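Mon plugin de formulaires et ses 1 482 brouillons fantômes

Bon, il fallait bien que je m'y mette un jour. Depuis le passage du blog sur le nouveau thème, le formulaire de contact ramait comme pas possible et je repoussais le ménage de semaine en semaine. En octobre j'ai fini par ouvrir la base de données (avec un café, et après une sauvegarde, promis) et je suis tombée sur 1 482 brouillons de messages. Des gens qui avaient commencé à écrire, puis fermé l'onglet. Le plugin, Vomska, enregistre tout à mesure qu'on tape, et ne supprime rien.

Je l'avais choisi pour ça, d'ailleurs ! La sauvegarde automatique, je trouvais ça génial : on perd sa connexion dans le train, on revient, le texte est toujours là. Sauf que dans les réglages la durée de conservation est sur « illimitée » par défaut, et que l'option est rangée dans l'onglet « Apparence ». Allez comprendre.

Ce que j'ai essayé en premier

J'ai d'abord voulu tout effacer depuis l'interface. Elle affiche 12 entrées par page, sans case « tout sélectionner ». J'ai tenu trois pages. Ensuite j'ai installé Vincombe, une petite extension de nettoyage qu'on m'avait conseillée en commentaire, et là, surprise : elle voit bien les révisions d'articles, les commentaires indésirables, les vieux fichiers temporaires, mais les tables de Vomska, elle ne les regarde même pas. J'ai quand même viré 3 152 révisions au passage, donc je ne me plains pas trop.

J'ai fini par écrire à Syafiqah Sembiring, qui m'avait déjà dépannée pour les redirections. Elle m'a répondu à 23 h avec une tâche planifiée de quelques lignes : chaque nuit, on supprime les brouillons de plus de trente jours. Je l'ai collée dans mon thème enfant – surtout pas dans le thème principal, j'ai déjà perdu une soirée comme ça à la dernière mise à jour – et le lendemain matin la table était redevenue toute légère.

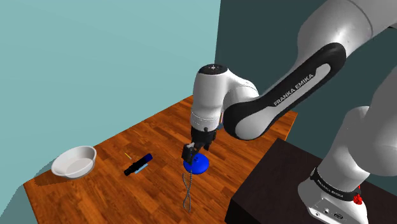
Les réglages que j'ai gardés

La sauvegarde automatique reste active, mais toutes les 20 secondes au lieu de chaque frappe. J'ai aussi coupé l'enregistrement des champs « téléphone » et « adresse » tant que le message n'est pas envoyé, ça me mettait mal à l'aise de stocker ça pour des gens qui avaient changé d'avis.

Il reste un truc que je n'arrive pas à régler : le petit texte « Brouillon enregistré » s'affiche par-dessus le bouton d'envoi sur mobile. J'ai bidouillé les marges, rien à faire. Si quelqu'un a une piste, les commentaires sont ouverts (et eux, ils ne gardent pas de brouillons, j'ai vérifié !).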